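How to Make Miso Soup With Dried Seaweed on a Weeknight

If you've only had miso soup from a packet, you're in for such a treat! A pot takes me less time than finding my keys, and once the dried stuff is in the house you can make it any night you like.

For two big bowls you need:
800 ml water
32 g miso paste (white is mild, red is saltier)
A small pinch of dried seaweed mix per bowl
Half a block of soft tofu
One scallion

Start with the seaweed. Go small, smaller than feels right, because it swells like crazy. My first pot came out as a green sponge with a little broth around it (we ate it anyway). Mixes with tiny dried shrimp are my favorite, as they flavor the water while they soak.
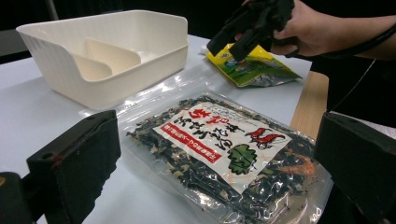

Dried seaweed mix, still sealed.

Put the seaweed in a bowl of cold water and leave it until it's soft all the way through. Wakame is quick. Hijiki is slower, and you should throw out its soaking water and cook it well before it goes near the soup. Squeeze gently, then chop any long pieces.

Now heat the 800 ml of water. If you have dashi powder, stir it in as the packet tells you. Add the tofu in cubes and let it warm through on low, then drop in the seaweed for the last minute.

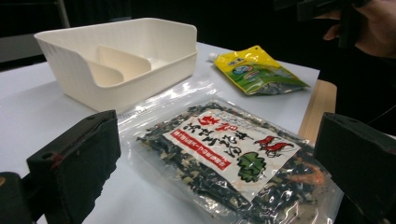 Turn off the heat before the miso goes in! Boiling dulls the flavor and you lose that lovely smell. Scoop a ladle of hot broth into a cup, mash the miso into it until there are no lumps, and pour it back. Taste, and add a bit more paste if it needs it. Scallion on top, and eat right away.

What about leftovers? I keep the soup base plain in the fridge and add miso bowl by bowl the next day.

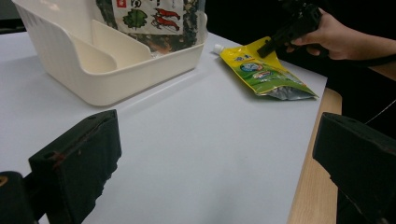 Hashini Patwary wrote in to say she crumbles roasted seaweed over the bowl at the table, so it stays crisp for the first few bites, and she skips the scallion completely. I tried it with leftover rice stirred in and loved it.

Storage is easy. Keep opened bags clipped shut in a dry cupboard, well away from the kettle.
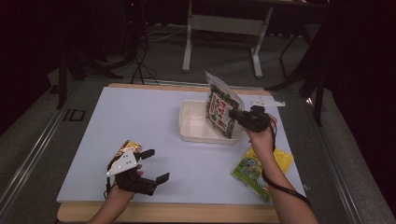
Miso goes in the fridge with a piece of parchment pressed on the surface. Mine has been going since February and still tastes great. Next time try thin slices of daikon, simmered in the broth until you can poke a chopstick through them, before you add the tofu.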